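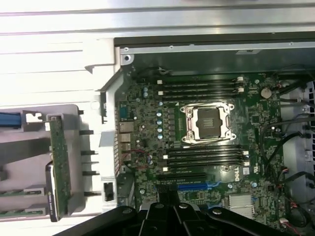 그림 3. 부품 분리 상태의 워크스테이션 메인보드. 중앙의 CPU 소켓에는 보호 덮개가 있으며, 소켓 양쪽의 메모리 슬롯은 모두 비어 있다.

최종 업데이트: 8월
8월 | Dervishi 연구실 하드웨어 재사용 분과
검색어를 입력하세요 검색 통합검색 상세

3.2 대상 기기와 기준 상태

본 연구의 대상은 Wellura 회수 센터에서 반출된 중고 워크스테이션 147대이다. 제조사와 세대가 섞여 있으나 모두 측면 패널을 연 뒤 본체를 눕힌 자세에서 작업할 수 있는 타워형이다. 기준 상태는 CPU와 메모리를 모두 제거하고 소켓에 보호 덮개를 씌운 상태로 정의하였다(그림 3). 코인형 전지와 칩셋 방열판은 분리 대상에서 제외하였다.

그림 3의 보드는 DELL 로고가 인쇄된 녹색 기판으로, 소켓을 사이에 두고 메모리 슬롯이 네 개씩 두 묶음으로 배치되어 있다. 이와 같은 대칭 배치에서는 슬롯 번호를 위치만으로 판단하기 어렵다. 따라서 장착 순서는 기판 인쇄가 아니라 Dirance 작업표의 슬롯 대응표를 따르도록 하였다. 래치의 파손 여부는 재장착 전에 육안으로 점검하고, 파손이 확인된 슬롯은 작업표에 사용 불가로 기재하였다.

3.3 부품 보관과 배치

분리한 부품의 임시 보관 방식은 재조립 오류율에 직접 영향을 준다. 예비 시험에서는 부품을 정전기 방지 봉투에 개별 포장하였으나, 봉투를 여닫는 시간이 길고 메모리의 방향을 다시 확인해야 하는 문제가 있었다. 본 시험에서는 부품 형상에 맞춘 홈이 있는 회색 트레이를 본체 왼쪽에 두었다. 위쪽 칸에는 파란색 캐디에 끼운 3.5인치 하드 드라이브를, 그 아래 오목한 칸에는 CPU를, 다시 그 아래 긴 칸에는 메모리를 놓는다. 카드류는 트레이 오른쪽 가장자리의 수직 거치대에 세운다.

CPU는 방열 덮개가 위를 향하도록 눕혀 보관한다. 접점면의 이물 검사는 트레이에 놓기 전에 끝내며, 보관 중에는 부품을 뒤집지 않는다. 하드 드라이브는 캐디에서 분리하지 않은 채 취급하였다. 캐디를 분리할 경우 고정 핀의 분실이 잦았고, 재장착 시 드라이브 방향이 바뀐 사례도 예비 시험에서 보고되었다.

본체 내부의 케이블은 드라이브 케이지 쪽으로 모아 메인보드 상부 공간을 비운다. SATA 케이블은 급격히 꺾이지 않도록 완만하게 굽혀 둔다. 전원 공급 장치와 팬 덮개는 본체에 고정된 상태로 유지하였다. 작업대는 알루미늄 슬랫 상판을 사용하였으며, 본체와 트레이를 같은 상판 위에 배치하여 두 위치의 높이 차이를 줄였다. 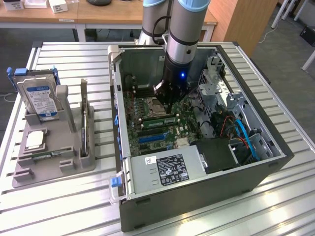

3.4 측정 항목

측정 항목은 분리 시간, 재장착 시간 및 오배치 건수이다. 전체 작업은 313회이며, 이 중 120회는 봉투 보관 조건, 나머지는 트레이 보관 조건에서 수행하였다. 시간 측정은 첫 부품에 접촉한 시점부터 마지막 래치가 잠긴 시점까지로 한다. 측면 패널의 개폐 시간은 포함하지 않았다.

오배치는 (가) 메모리를 대응표와 다른 슬롯에 장착한 경우, (나) 부품을 트레이의 다른 칸에 둔 경우로 구분하여 기록하였다. 한 작업에서 두 유형이 함께 발생하면 각각 한 건으로 처리한다. 기록 양식은 Edavow 점검표 제2판을 사용하였고, 판독이 불가능한 기록은 분석에서 제외하였다. 보관 조건별 시간 분포는 4.1절에서 비교한다.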